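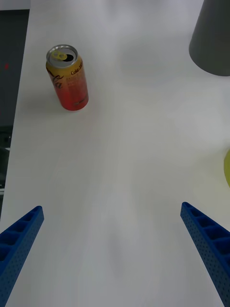 Coke can, opened, on the white table.

14 February 2022

Bench tidying, and a start on the can tests for the drinks tray job (Domański order). Cleared the notes and tape off the white table first and put them in the Vateck drawer. Ottó still wants the table kept for light-colored work only, so no glue on it please.

Can with the yellow-orange-red print is the one to use for fit checks. Tab is bent up, so leave it like that and measure to the rim, not the tab. I had the tab in the reading the first time and lost half the morning to it.

Insert no. 31 from Puvov: can goes in with a push and comes out with a squeak. Too tight for a café tray. Sanded the inside lip by hand, tried again, better but uneven. Insert no. 63 has the wider mouth and the can drops straight in, though it leans if the tray is tipped. I would take 63 and add a thin felt ring. Vilmos thinks felt will get sticky in a week and wants cork. We have cork left over from November, on the shelf with the Resent samples.

Cut 6 cork rings from the thinner sheet. Two tore at the edge, new blade needed. Glued the good ones on the other bench and left them under the flat weights.

Job number for the time sheet is 2073. Ottó, I put the sanding under that too.

To do:
- blade for the circle cutter
- ask Domański if the trays go through a dishwasher, cork is out if they do
- wipe the white table, soda leaves rings
- try glasses in 63 as well, Vilmos has the list of diameters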